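Skarkedance Returns to Drodville for Four Nights in September

17 July 2018

Get your dancing shoes out of the closet! Skarkedance, the folk dance festival that had the whole of Drodville stamping its feet last summer, is coming back in September, and this time it runs for four nights instead of three.

Organizers say 1497 people came through the gates last year, the biggest crowd the festival has ever had. On the closing night the line of dancers stretched out of the market hall, past the bakery and halfway to the bridge — anyone who was in it will remember the sore calves the next morning.
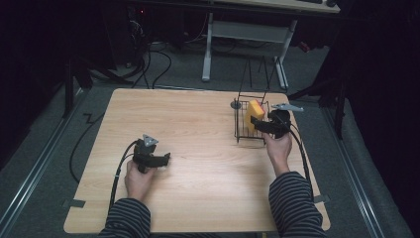
The extra night goes to beginners, and what a good idea that is. Teachers from the Assefa dance school will walk newcomers through the basic steps before the band starts up, so you can come without a partner and without knowing a single tune. Kids are welcome too, and the little ones get their own circle near the stage.

Music comes from bands all over the valley, including a fiddle group from Prikcombe playing here for the first time. They are loud, they are fast, and they love a long encore (bring water!).

Food stalls open an hour before the first dance each night, and the plum dumplings are back. Tickets go on sale at the library and the town hall next month, with one pass covering the whole festival. Children under 12 get in free. If it rains, all dancing moves inside the market hall.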